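"We stopped scaring them. That was the first thing."

She runs the school side of the Pranley drug and alcohol talks and she's on her third coffee when we sit down, in the back of the Pranley library, between a morning session and a bus to the next one. Forty minutes, she says, then she has to go. She asked for no names, hers or the kids', so there aren't any here.

The program is called Serus. It goes into middle and high schools and does pills, vaping, drinking, a bit on gambling now as well. Last school year it reached 1,409 students. She knows the number because the grant report was due that week.

So what was wrong with the old talks?

"Oh, the old talks. I sat through them myself as a kid. A guy comes in, shows you a wrecked car, tells you you'll die. Then at the weekend your cousin has six beers and he doesn't die, and now you don't believe the guy about anything." She shrugs. "They remember the car. They don't remember what to do when a friend won't wake up."

Now most of a session is that. What to do when a friend won't wake up. Who to call, what to say to the dispatcher, how to roll somebody on their side. Kids practice it on each other on gym mats. A lot of giggling for the first ten minutes, she says, and she lets them.

"Then I say okay, your friend is on the floor and you've both been drinking and you're fifteen. Do you call? And it goes quiet. Because half of them wouldn't. They think they'd be in trouble. So we talk about that for as long as it takes, and if I don't get to my slides, fine."

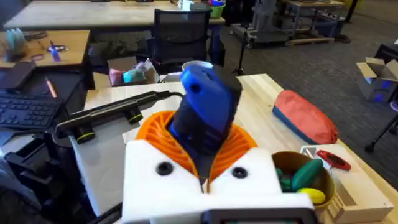 Money is the other thing. Serus gets by on $4,000 a term from the county plus whatever the schools can put in, and some of the schools can't put in anything. Gittins, the smallest, pays in lunch. "Good lunch," she says. The Mumance schools dropped out for a year over the cost and came back last fall after parents wrote in, 70 letters in the end.

Were the parents always on board?

No. Not at first. There was a evening meeting, her second year, that she still doesn't like talking about. A father stood up and said she was teaching kids how to use. "I said come to one. Sit at the back. He did come, and he stayed after and asked me about his older boy." She doesn't say more than that and I don't push.

She's not sure how much any of it changes. She says so before I ask. There's a survey at the end of each session and another one in the spring, and the kids say they'd call for help, but saying it on a form in a classroom is one thing. "I can't tell you it's working. I can tell you they write to me. Somebody wrote last month, she called for her friend, at a party. Two lines. That's on my fridge."

What would she do with more money? Fast answer. A second person. Someone younger, someone who's been through it and wants to talk. And shorter talks, more often, becuase one visit a year is not much. She'd start in sixth grade too. Right now it's eighth, and by eighth some of them have already made up their minds about vaping at least.

She's also trying to get teachers to stay in the room. Some go off and grade papers, which she gets, they're tired. But the kids come back with questions two days later and it's the teacher they ask.

Bag packed, coat half on. One more? What does she tell a kid who says they're already using?

"I say thank you for telling me. Then I ask if they've eaten today." She's looking for her bus pass. "And then we go find somebody, together. I don't send them down the hall alone."

Next session is Gittins, then two at Mumance before the end of February. Schools that want a visit can ask at the library desk in Pranley, there's a sign-up sheet.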